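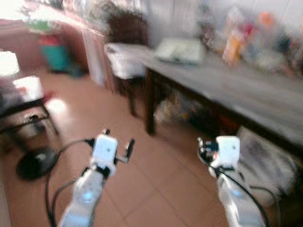
Visits > Reports > Brimov open day

Brimov threw its doors open on 2024-01-26 and I finally got a go at steering a robot by hand! Chiến Lương put me on the controls and told me to move slowly, which I didn't. With a long table on one side and cables trailing by both arms, I was terrified of snagging something – my elbows still ache. It took me 20 minutes to stop overshooting.

Search this site Go

Suryani Goh took the next turn and was far smoother than me.

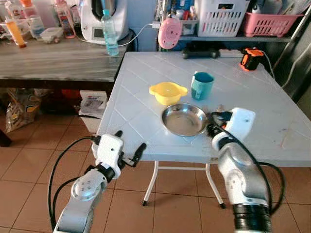 Does the robot learn from a single try? It needs plenty of them, and Suryani reckons some 200 for a simple job with a cup or a bowl.

She talked us through bad tries too (they keep a few, to study later), and then we had tea and I asked far too many questions.

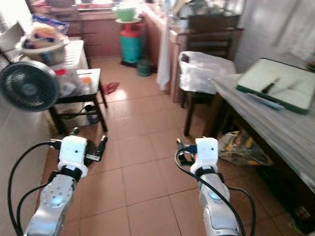
Noser Robotics Club – Visits

Chiến is happy to have six more of us in February, so do shout if you fancy it.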